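Search threads Go

Topic: One big bin for all the small stuff - does this work for anyone?

plulley_pat
My sister-in-law swears by the "one deep bin" method. Every odd little thing in the house goes in a single bin, no dividers, and you dig when you need something. She got it from the Zendness newsletter. I've sorted hardware and bathroom junk into little drawers for years and I don't buy it. Has anyone here kept this up for longer than a month?

R. Salinas
Two years in my garage. Works fine. I quit buying organizers and I quit thinking about it.

yuxicui
Works fine for what, though? If it's all screws and tape, sure. The newsletter version has combs in with screwdrivers. I would never look for a comb in there.

R. Salinas
You would if that was the only place it could be. That's the whole idea, Yuxi.

Divina B
I tried it in April 2021 when we moved and had 840 square feet to fit everything into. Lasted 8 weeks. The small flat things slide under everything else and you end up on your knees feeling around the bottom with one hand. I also stabbed myself on a hair pick, so there's that.

plulley_pat
Divina, was yours a deep one? I wonder if depth is the real problem. 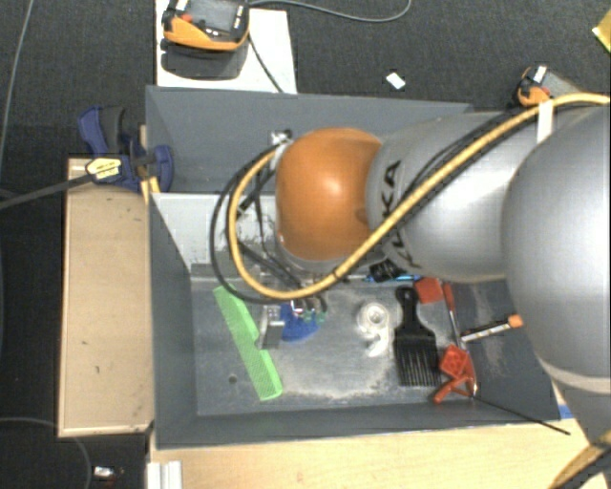 Deep gray bin, mixed small stuff. Black hair pick on the floor of it, red-handled screwdriver type thing over on the right.

Look at how deep that is. The contents are lying on the floor of it and I still think I'd lose the little metal block in a day. Bright green I can find. Gray on gray, forget it.

Divina B
Deep, yes, a Hultel one, and the same trouble with color. Mine was dark too and every hair tie I own is black. If I ever did it again I'd get a white bin.

R. Salinas
You're all describing a bin that needs to be a lighter color. That isn't a case against bins.

yuxicui
It's a case against dumping a blue pen thing behind a pile of other things and calling it a system. How do you know what you own? I'd buy a second screwdriver before I'd find the first.

R. Salinas
I have bought a second screwdriver, I'll give you that one.

Prasert_S
I sit somewhere in the middle. We do one bin per person, and it gets emptied on the rug at the start of every month. Tools go to the basement and hair stuff goes upstairs. The bin is a place for things to wait. My wife says it's just a junk drawer with higher walls and I can't really argue with her.

plulley_pat
That I could live with. But who does the emptying? My guess is it's always the same person.

Prasert_S
It's me.

h_aguirre
Skeptic here too. The newsletter people sell bins. Of course the answer is a bin. Before you spend anything, put your stuff in a cardboard box the same depth and try it for two weeks. I did, and what I learned is that I use a comb, a pen and one screwdriver. The rest I didn't touch.

Divina B
So what happened to the rest?

h_aguirre
Still in the box - it's under the stairs.

yuxicui
So you have one deep bin, Heriberto.

h_aguirre
I have a box. I didn't pay for it.

plulley_pat
OK, I'm going to try the cardboard version with the bathroom stuff only, no tools. I'll report back in May if I haven't given up. Rigoberto, what do you do about tiny parts? Screws, clips, the green plastic bits that come off of who knows what?

R. Salinas
Jar. The jar goes in the bin.

yuxicui
A jar is a divider!

R. Salinas
It's a jar.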